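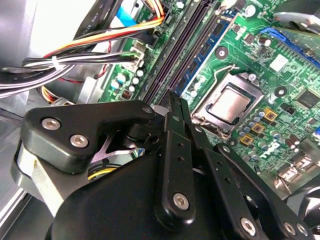

Wanted: one equipment planner, part time, for a small shop that takes old computers apart

I'm Marleny Londoño and I run the teardown line at Onden. We have one robot cell working on desktop PCs, and I need someone to help me figure out what we buy next. I've been doing the budget myself on evenings and it shows!

The short version: we want a second cell by May, and right now I have a wish list, a folder of quotes and no plan. You'd take all three and turn them into something Elvira Villanueva (she signs the checks) can say yes or no to.

What you'd be doing:

Pricing a second arm and gripper, including the dull stuff — spare fingers, screws, cables, shipping, the service contract.
Working out which fixtures we print ourselves and which we send out. I think we print too many. Brayan Inga thinks we don't print enough. You get to settle it.

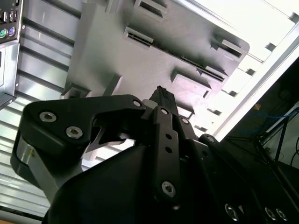 Gripper and one of the gray printed fixtures, with a PC tower behind.

Building a replacement schedule. We have 34 fixtures on the books and I couldn't tell you which ones are due.
Talking to suppliers. Gralholm and Sönmez have both quoted on the arm, and the quotes don't line up at all, so part of week one is getting them onto the same sheet.
Sitting with the line for a couple of shifts before you touch a spreadsheet. Please don't skip this. Memory, processors and power supplies all ask for different things from a gripper, and you'll budget better once you've watched. 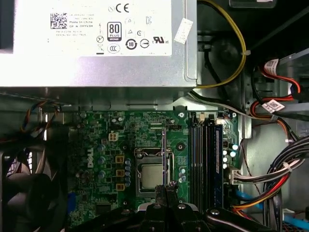

Inside a Dell desktop: power supply, memory slots and processor, with the gripper at the bottom.

You don't need to be an engineer. I'd love somebody who has bought machinery before (packaging, machine tools, lab gear, whatever) and who reads the fine print on a lease. If you can tell me why a cheap gripper ends up costing more in its second year, we'll get along fine.

Hours are 300 in total, spread however suits you, with 2 site days a month at our Holtasmont building. The rest you can do from home.

Send a resume and a few lines about something you bought for work and regretted to Imelda Belmonte, Onden, Room 1242, Holtasmont. Applications close 8/1/25. Questions about the cell itself can go straight to me — I like talking about it.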